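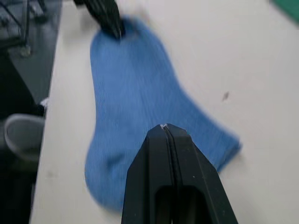
Week 3 handout: folding small things

I always start the folding sessions with socks, as everyone thinks they can do them already! Lay each one out flat on the table before you go anywhere near its partner, like the light blue ribbed one, and smooth out any crease you spot in the knit. Then stack the pair cuff to cuff, fold the toes up and tuck them in — please don't ball them, it ruins the elastic.

For Monday, bring 20 odd socks (clean ones, Efe) and read Nneka Bassey's notes on drawers. We'll do tea towels if there's time — fitted sheets can wait until February.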